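How to Tidy a Desk with Built-in Shelves

Set aside 40 minutes. You need a dry cloth, a damp cloth and a basket for anything that belongs in another room.

Step 1. Clear one shelf at a time
Start at the top and work down, so the dust falls on parts you haven't cleaned yet. Wipe the board, then the back panel.

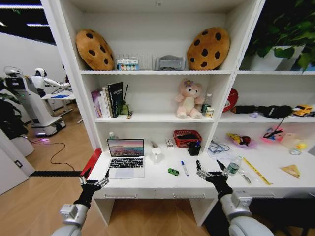
Decide what each shelf is for before you put anything back. Light, bulky things can go up high. Two cookie cushions fit well at the ends of a top shelf, with a rack and an organizer tray between them. Books go on the middle shelf, upright at one end.

Step 2. Put back the small things
Leave some bare board between items. Keep bottles away from books, and check that the caps are tight.

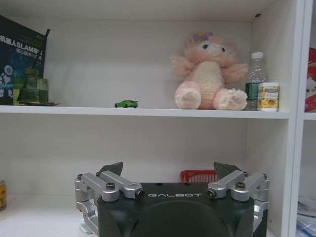

Toys and plush can stay if you like looking at them. Wilson Ospina keeps his to one shelf and moves the rest to a closet in August.

Step 3. Sort the pens
Test every marker on scrap paper and throw out the dry ones. Stand the good ones in a cup within reach of your writing hand. 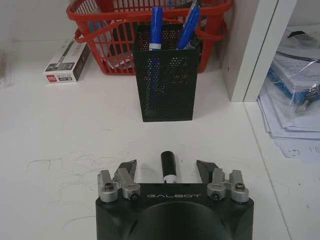
Marks on a white desktop often come off with a damp cloth and a drop of dish soap. Try a small spot first. Empty the basket last, before you sit down to work.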